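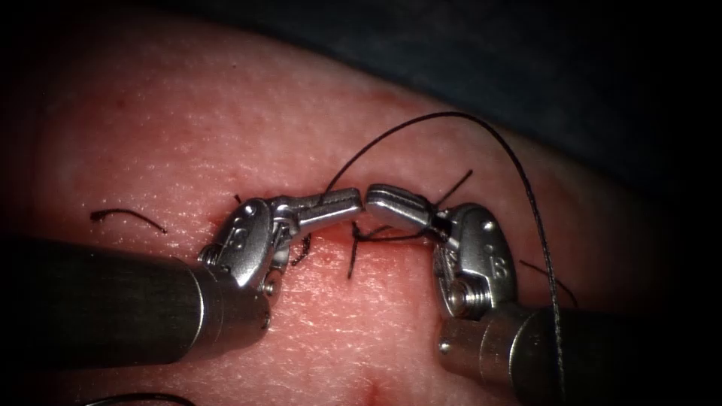 # Questions I get asked a lot (the blog FAQ!)

Hello and welcome! If you've clicked over here you probably want to know something about the blog, or you're thinking of sending me a book, or you're lost and looking for the giveaway page (it's in the sidebar, under the search box). I've tried to put everything in one spot so I can stop typing the same email over and over.

## What do you read?

Mostly young adult and middle grade, with a big helping of fantasy. I love a creepy boarding school. I love sisters who don't get along. I will read pretty much anything with a map in the front, and I have been burned by this more than once! I also go through a mystery phase every winter, so if you follow me for the dragons, please bear with me until spring.

I don't do much horror, and I skip most books where the dog is in trouble. If you know of a book where the dog LOOKS like it's in trouble but is fine, please tell me in the comments and mark it as a spoiler.

## How many books do you own?

2,497, according to my spreadsheet. That includes e-books, the box of picture books from when I was little, and the ones I've lent out and still consider mine. My shelves ran out of room a while ago and there are now stacks going up the stairs.

## And how many have you read?

Next question!

(Fine. Less than half. I keep an unread list on its own page and cross things off in purple.)

## What's Haul Day?

Haul Day is my weekly post where I show off whatever came into the house: bought, borrowed, swapped, won or sent for review. I link each title so you can go look it up, and I put a little letter after it so you know where it came from. B is bought, L is library, S is swap, W is won, R is review copy.

You're very welcome to leave your own haul link in the comments. I visit everybody who leaves one, though it can take me a few days when the list gets long. Please link straight to your post and not your home page, or by the time I get there I'm reading the wrong thing and commenting on somebody's cupcakes.

## Do you accept review copies?

Yes, with some limits. I take on 4 a month, and when the slots are gone they're gone until the next month opens up. I used to say yes to everything and it made me dread my own mailbox, so this is the number now and I'm sticking to it.

If you're an author or a publicist, please put these in your email:

- title, and whether it's part of a series (and which number!)
- age range and genre
- release month
- paper or e-book, and which e-book format
- a blurb, pasted into the email and not attached

I answer everything that has a blurb in it. If you haven't heard back in 21 days, go ahead and nudge me once. My spam folder is greedy and eats publishers for breakfast.

## If I send you a book, will you definitely review it?

I'll definitely start it. If I'm not getting along with it by page 100 I put it down, and I don't review books I didn't finish. It'll still show up on Haul Day with a link, so people will see the cover at least.

I've been asked whether I'll take down a review that's less than glowing. No, sorry! I try to be fair and I always say who I think would like the book more than I did.

## How do your ratings work?

Out of 10. I know most blogs do stars out of five, but I kept giving out halves and quarters and it got silly. A 10 means I'm going to bug my whole family about it. A 6 means I had a nice time. Anything under a 4 is pretty rare around here, as I've usually stopped reading by then.

Older posts (everything before I moved the blog over) still have the cherry ratings, out of five. I'm changing them a few at a time when I feel like it. If you find one that says "3 and a bit cherries," that's a 7.

## Can I borrow or buy a book off you?

I don't sell them, but I do swap! I use a swap site called Fenduneck, and my username is on the contact page. You list what you have, other people list what they want, and you mail the books out yourself. You pay postage on what you send and get a credit back for it. I've had good luck with it, apart from one hardcover that arrived smelling strongly of soup.

Please don't ask me for advance copies. They're not for swapping, and I pass mine along to the teen shelf at school or keep them.

## Are your giveaways open to everybody?

It depends on who's mailing the prize. If it's me, I try to make it international. If a publisher is mailing it, they decide, and I'll put it in bold at the top of the post. Ages 13 and up, one entry each, and I use a random number picker, so being a follower for ages won't help (sorry, and I do love you).

Winners get an email and have three days to answer. After that I pick again. I feel mean every single time, but the books have to go somewhere!

## Where do you shop?

Lullham Books whenever I can. It's a small used bookstore with a kids' room in the back and a beanbag I'm too old for. They put the new arrivals out at 9 a.m. and yes, I've been standing there at 9 a.m. For new releases I pre-order, and for everything else there's the library, where the hold shelf and I are on very good terms.

I'm not paid by any of them, and there are no affiliate links on the blog. If that ever changes I'll say so here.

## What do you use to keep track of everything?

A plain spreadsheet for what I own and a paper notebook for what I'm reading. I tried an app named Furnau for a summer and it was pretty, but it wanted me to log every page, and by July I was lying to it. The notebook doesn't send me reminders.

## Can I have your button on my blog?

Please do! The code is in the sidebar in the little gray box. Copy the whole thing, including the last bracket, and paste it wherever your layout lets you add code. If it shows up as a big block of text, you've probably pasted it in the wrong kind of box. Leave me a comment once it's up and I'll add yours to my blog friends page.

## Why did my comment disappear?

Moderation is on for posts older than two weeks, because that's where the shoe ads turn up. Yours is probably waiting for me. If it's a new post and your comment still vanished, the form eats things when you're not signed in, so copy your text before you hit publish.

## Do you do read-alongs?

One every fall! We're doing the Boström trilogy this time, one book a month, with a chat post going up at the end of each. You can join late, you can skip a book, you can show up only to yell about the ending. The sign-up post is pinned at the top of the home page, and the questions go up the night before so you have time to think (or finish, if you're me).

## How do I get in touch?

The contact form is best. I also read every comment, even the ones on ancient posts, so if you've just found a review from years back and need to talk about the twist, go right ahead. Happy reading, and leave me your link so I can come visit!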